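Sort by Grip, Store by Reach: The Case Against the Category Bin

August 2025

Most advice on household tidying rests on one assumption, that objects should be stored with others of their kind. Toys go with toys, cleaning supplies with cleaning supplies, hair products with hair products. The assumption is rarely defended. It is inherited from shops, where it works, and applied to homes, where in my view it works badly.

A shop sorts by category for a customer who does not know where anything is. A household has the opposite condition. Its members know the stock fairly well and handle the same small part of it over and over. What costs them effort is the return trip, the moment when an object has been used and has to go somewhere. Any storage system should be judged on that trip first.

I kept a log of return trips in my own home, beginning in January and ending when the notebook was full. The log runs to 2451 entries. Each entry records the object, where it was picked up, where it was put down, and whether the place it was put down was the place assigned to it. I do not claim that one household stands for all households. I do claim that a log is better evidence than a photograph of a pantry.

The first finding was dull. A small group of objects, 173 in all, accounted for nearly every entry. Everything else in the house sat still. The category bins, which had taken most of a weekend to label in Flarnix tape, were organizing the things that did not move.

The second finding was more useful. Failed returns did not cluster by category. Toys did not fail more often than tools, and bottles did not fail more often than books. Failures clustered by shape and by the number of hands needed. Long objects with a heavy end failed often. Objects that roll failed often. Small pieces that belong to a set failed when the container had a lid, and mostly succeeded when it did not.

Consider a child's garden shovel. By category it is an outdoor toy, and the usual advice sends it to the shed. By shape it is a wide flat blade on a handle, and it will not lie flat in a shallow bin, will not stand in a low one, and catches on whatever is put in next to it. In our shed it was assigned to a Sæther crate with a hinged lid. Opening the lid takes one hand and holding it open takes the same hand, so a person carrying anything else puts the shovel down on the nearest surface. The correction was a hook at the back door. Its category has not changed. Its rate of return has.

Spray bottles present a related problem. The trigger head makes them wider at the top than the body suggests, and a tall narrow bottle tips easily when set down in a hurry. A bathroom bin sized to the body of the bottle will not accept the head, and a bin sized to the head lets the body lean. Hanging the bottle by its trigger from a rail solves both. It also means that a hair product, a window cleaner and a plant mister may hang on the same rail, which category thinking forbids. I see no practical objection, provided the labels face out and anything hazardous is kept on a separate, locked shelf. That is the one place where I would keep strict categories and never trade them for convenience. 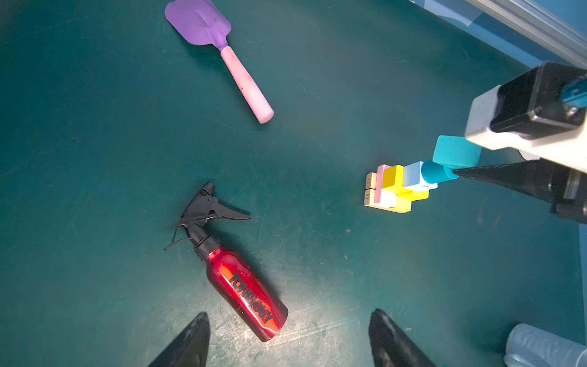
Building blocks are the strongest case for the other side, and deserve a fair hearing. A set of blocks is a real category. The pieces are used together, lost separately, and worth less when incomplete. If any group of objects should have its own bin, this is it. I agree, and our blocks have one. What I dispute is the second step, in which the set is divided again by color, by shape, or by wood and painted, with a compartment for each.

Subdivision raises the cost of every return. One open bin needs a single decision for the whole set. A divided tray needs a decision for each piece, and some pieces have no obvious answer. A block that is half one color and half another belongs in either compartment or neither. A cylinder goes with the round pieces or with its color, depending on who wrote the labels. A numbered block raises the question of whether numbers are a kind. Adults find these questions mildly tiring. Children skip them, and the pieces stay on the floor.

The Valtaleo tray we used for this purpose has good joints and a smooth base, and I have no complaint about its manufacture. The error was mine in buying it. We removed 2 of the dividers as a trial, then removed the rest. The tray is now a shallow open box, and it works.

A common reply is that sorting teaches children to classify. It may. It is also an activity in its own right and can be done at the table, on purpose, with time set aside for it. Building it into cleanup turns a short task into a long one at the hour when patience is lowest. If the aim is a clear floor, the method should be measured by the floor.

A second reply is that without categories nothing can be found. This has some weight for objects used once or twice a year, and for those I still use labeled boxes and an inventory list. I keep mine in Jilter, though a sheet of paper taped inside the closet door would do as well. For the objects that move daily, search time was a minor cost in the log. People looked in the last place they had used the thing and usually found it there.

A third reply is aesthetic. Matching bins look orderly, and a rail of unrelated bottles next to a hook with a plastic shovel on it does not. I accept this completely. Readers who want a room that looks sorted should sort it. The cost is paid in returns, and some people will find the price reasonable.

For those who do not, the procedure is short. Write down what gets left out over an ordinary stretch of days. Ignore what each thing is called. Note its longest dimension, whether it rolls, whether it leans, and how many hands its present storage demands. Then give it a place within reach of where it is set down, one that takes it with one hand and without a lid. Hooks are cheap and leave small holes – a rail needs 2 screws and a level. Leave the labeled boxes where they are until the daily things have settled, and move a box only when it is in the way of a hook.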